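Home › Textbooks › Food and Drink Service › Sample chapters
14 comments · 40 shares

CHAPTER 6
Pouring and Serving Bottled Drinks

By Benedek Kerekes and Wajid Ghumman

Before you begin

You will need a clear table, a stemmed glass, a small plastic bottle with a screw cap, and a cloth. Coloured water will do for practice. Tea left to go cold is better, as it has the colour of a finished drink and shows up well against the side of the glass.

Most people who come to this course have poured drinks all their lives and have never been watched doing it. The usual faults are small ones. The bottle is held too high, or the neck is rested on the rim, or the glass is filled to the top because there was still something left in the bottle. None of these matters much at home. In a dining room with 40 covers they lead to wet tablecloths, chipped rims and a bar that runs short before the end of the night.

This chapter deals with small plastic bottles and stemmed glasses. Glass bottles with corks are covered in Chapter 7, and jugs and decanters in Chapter 8.

6.1 The pour

Stand the glass on the table and leave it there. A stemmed glass has a high centre of gravity once there is liquid in the bowl, and a glass held in the air will move as it fills. Bring the bottle to the glass. Tilt it until the neck points down over the middle of the bowl and a thin stream begins to fall.

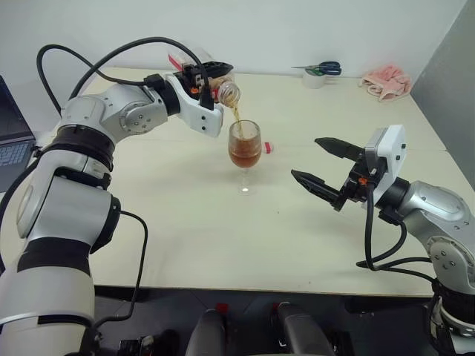 Keep the stream thin. A wide-open tilt makes a short plastic bottle gulp: air goes in, the liquid comes out in lumps, and some of it lands on the foot of the glass. If the bottle starts to gulp, raise the base less and wait a moment. The neck should never touch the rim.

How full is a matter of house style. A juice or cordial served as a welcome drink may go to two-thirds of the bowl. Table wine is usually poured lower, to the widest part. Whatever the house line is, learn it by eye on the glasses you will be using — a line learned on one shape of glass is no help on another.

To finish, turn the wrist slightly as you bring the neck up. The last drop runs back along the lip instead of down the outside of the bottle. Wipe the neck with the cloth and replace the cap.

6.2 Handling plastic bottles

A plastic bottle behaves differently from a glass one. It is light, so it tips easily once it is nearly empty, and its walls give when squeezed. A firm grip around the middle of an open bottle will push liquid out of the neck before you have tilted it at all. Hold it lower down, with the fingers spread, and use only as much pressure as it takes to lift it.

Bear the following in mind when you work through the practice session:

1. Check that the cap is tight before laying a part-full bottle on its side. Better still, stand it up.

2. Keep caps where you can see them. A small cap on a pale table is easily knocked to the floor.

3. Move empties off the working side of the table as soon as you can. An empty bottle on its side will roll if it is bumped.

4. Tilt a closed bottle and watch how the liquid moves before you try it open. With only the lower portion full, the weight shifts a good deal.

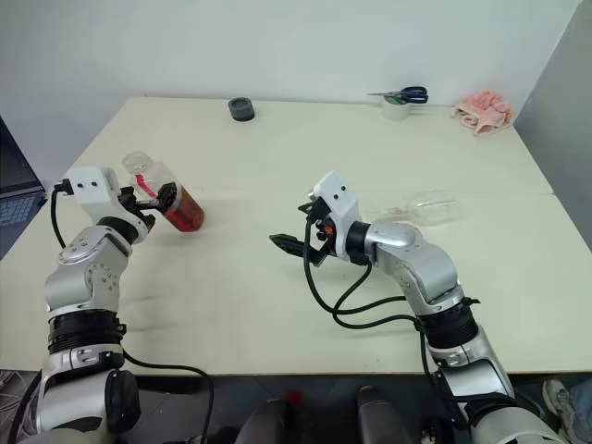 6.3 Setting up the table

A service table should hold what the job calls for and little else. Put the glass in the centre, within easy reach of either hand. Bottles go to the side of the pouring hand. Tools such as scissors and tape, used for opening cartons and marking stock, belong along the back edge with the blades turned away from the person working.

Where two tables or panels have been pushed together, keep the foot of the glass off the join. Even a slight difference in height will make it rock. Run a palm across the seam first. The Wisari café in our case study, which seats 400 over a busy weekend, lost more stemware to an uneven join than to washing up, until the tables were clamped.

Before pouring, look at the glass against the light. Smears on the bowl will show through any drink, and dried spots on the base are often missed. Polish by the bowl and the base separately. Twisting one against the other is the commonest way to snap a stem.
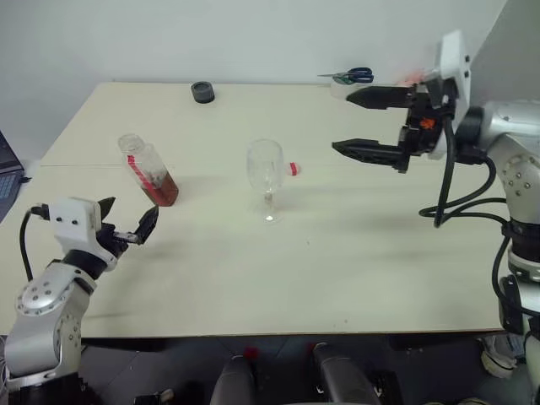 Does it matter whether the glass or the bottle is put out first?

Put the glass out first. Once it is in place you can judge how much room the bottle needs, and you will not be reaching over an open bottle with a stem between your fingers.

Practice task

Work in pairs. One person pours 2 glasses to the same level from separate bottles while the other watches the neck and the stream. Compare the levels from the side with your eye at table height, then change places. Write down where any drips fell.

Filed under: Hospitality › Beverage service › Beginner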